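Keep the Clock Next to the Data

I write software for robots, mostly the part that nobody asks to see in a demo. My opinion is a simple one: in our field we spend too much care on the policy and too little on the tools which prepare the data for it. When a robot arm reaches beside a cup and closes on air, the first idea is always to change the model. I would like the first idea to be to check the clocks.

For people who have not done this work, a hand-held gripper with a printed marker on it looks like a cheap and easy way to teach. A person moves, the software follows the marker, and later the robot learns from the path. All this is true, but each part has its own small delay. The camera has one, the gripper opening has another, and the computer which writes the file has its own idea of what time it is.
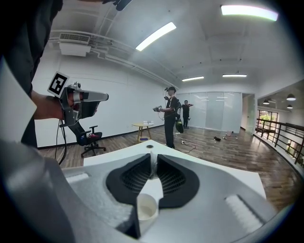
At Terklow, where I worked before, we recorded 3000 demonstrations before we understood that the jaw signal came two video images late. The policy trained on them was not stupid. It had learned very exactly to close the hand too late, as our files told it to do. We tried a larger network and then a longer training, and lost most of April in this way. The repair, when we found it, was a short change in the logger.

I do not blame my colleagues for this, I was also in the room. The logger had no owner. It was a script that came from another project called Plitora, and everybody added one line when they needed one. In a planning team you would never accept such a thing. A planner has tests, it has a review, it has a person who becomes angry if you break it. Why should the recorder, from which all the rest is learned, have less?

Some friends answer me that a good model will absorb this kind of error. I agree that it absorbs noise. A fixed delay is a different matter, as it points always in the same direction, and more data only makes the model more sure of it. The same is true for a marker that is mounted with a small tilt, or for a calibration file from an older camera. I have seen these mistakes stay in a data set for a long time, and from outside they look like bad control.

So I ask for two habits. First, replay every session in the viewer before the people go home, with the jaw opening drawn under the video. Second, let the tool refuse. If the marker is lost for too long, or if two clocks drift apart, the file should not be saved as good -- it should go to a separate folder with the reason written in plain words. Simard, the small checker I maintain now, does this and very little else. It is not a beautiful program and the colour of its warnings has been criticized.

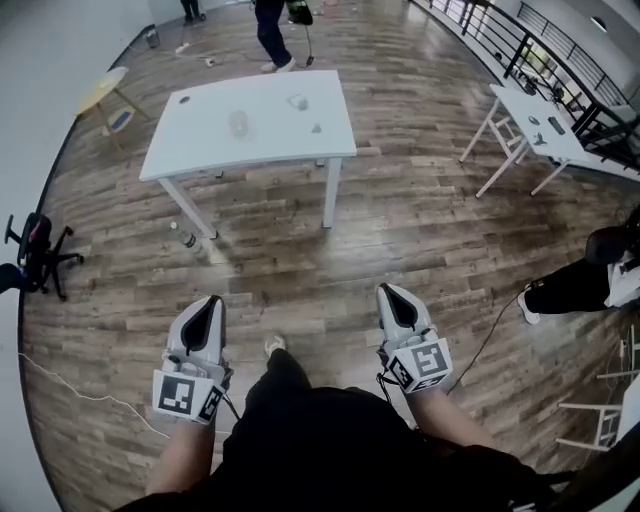 Akalden, 17th February

After I shared the first part of this text, I received an objection which I find fair. Strict tools make the recording slower, and the people who hold the grippers become tired when their work is rejected. It is true. I would answer that the rejection must come at once, while the person still remembers the movement and can repeat it. A rejection that comes the next week is only an insult.

I was also asked if better tracking will make my checker useless. Perhaps it will, for the lost markers. For the clocks I do not believe it, and I will keep the plot of the jaw signal open on my second screen.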